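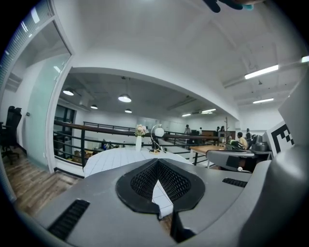
Clolcombe : Samran Sukprasert se lance, avec 13 promesses et un seul stylo

CLOLCOMBE, le 12 octobre 2022. Cette fois, il y va. Samran Sukprasert, conseiller municipal depuis deux mandats et opposant depuis un mandat et demi, a déposé ce matin sa candidature à la mairie. La chose était attendue depuis septembre, mois au cours duquel l'intéressé avait démenti toute ambition à quatre reprises, dont deux sans qu'on lui ait posé la question.

Le dépôt du dossier a pris un peu plus de temps que prévu. Le formulaire comporte une case « profession » dans laquelle M. Sukprasert souhaitait inscrire « géomètre, marcheur et père de famille ». On lui a fait remarquer que la case était petite. Il est donc géomètre.

« C'est une émotion de franchir cette porte ce matin », a-t-il déclaré sur les marches de l'hôtel de ville, porte qu'il franchit par ailleurs un mardi sur deux pour les séances du conseil. Il était accompagné de son épouse, de son beau-frère et d'une trentaine de sympathisants, venus à pied parce que le parking est en travaux.

Les travaux du parking seront justement l'un des grands sujets de la campagne. Le chantier, confié à l'entreprise Holzer, devait rendre 390 places aux riverains avant l'été. L'été est passé, Holzer aussi, de temps en temps. Le candidat promet de « reprendre le calendrier à zéro », formule qui a été applaudie par tout le monde sauf par les commerçants de la rue basse, qui auraient préféré qu'on le reprenne vers la fin.
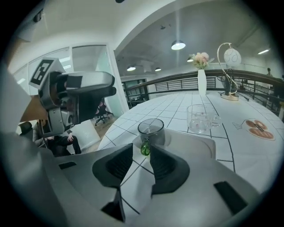 Sur le fond, le programme tient en 13 points. Le premier concerne la navette de la gare, supprimée l'an dernier au profit d'une application de covoiturage nommée Zustix. Selon le candidat, Zustix compte 905 inscrits dans la commune, pour la plupart des passagers. Il voudrait retrouver un minibus, un chauffeur et un horaire affiché sous verre. Le deuxième point porte sur la piscine, le troisième aussi. Le septième demande un audit des audits. Quant au treizième, il était encore en cours de rédaction à l'heure où nous quittions la place, le candidat ayant promis de le soumettre d'abord aux habitants du quartier des Tanneries, où il a perdu la dernière fois.

La majorité sortante a réagi dans l'après-midi par un communiqué de quatre lignes. Elle y salue « la vitalité de la démocratie locale » et regrette dans la phrase suivante que celle-ci s'exerce « au détriment du travail de fond ». Le maire n'a pas encore fait savoir s'il se représentait. Il a toutefois fait repeindre les bancs du square. 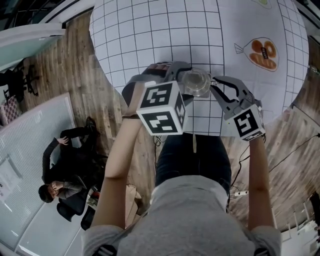
Reste à savoir avec qui M. Sukprasert compte gouverner. Sa liste réunit pour l'instant d'anciens élus du centre, deux transfuges de la majorité et l'association Kukano, qui milite pour la réouverture du sentier des écluses et se défend de faire de la politique. L'attelage est délicat. Les centristes veulent le sentier à condition qu'il ne coûte rien, Kukano veut bien des centristes à la même condition. Ceux qui ont assisté à la réunion de samedi racontent qu'on y a approché chaque question comme sur la photo, à deux pinces pour un petit verre, et que le vote sur le nom de la liste a été remis à plus tard. Il est question de « Clolcombe autrement », déjà pris, ou de « Clolcombe ensemble », pris également.

L'arithmétique, elle, n'est pas complètement défavorable au candidat. Au dernier scrutin, sa liste avait recueilli à peu près 805 voix, ce qui lui avait valu trois sièges et une place près du radiateur. Un dissident de la majorité avait alors mordu sur son électorat ; il figure aujourd'hui en cinquième position sur la liste, juste derrière la personne qui l'avait traité de girouette dans nos colonnes. Tous deux assurent que l'épisode est derrière eux.

M. Sukprasert a refusé de commenter la rumeur d'une troisième candidature, celle de l'ancien directeur des sports. « Je ne parle pas des absents », a-t-il répondu, avant d'en parler pendant une dizaine de minutes. L'intéressé, joint par téléphone, dit réfléchir en famille.

Une première réunion publique doit se tenir à la salle des fêtes avant la fin du mois. La date dépend du club de tarot, titulaire de la réservation, avec lequel des pourparlers sont engagés. Les habitants qui souhaitent poser une question sont invités à la transmettre par écrit à la permanence du candidat, ouverte le samedi matin au-dessus de l'ancienne mercerie. L'entrée se fait par la cour, la sonnette de la rue ne fonctionne pas.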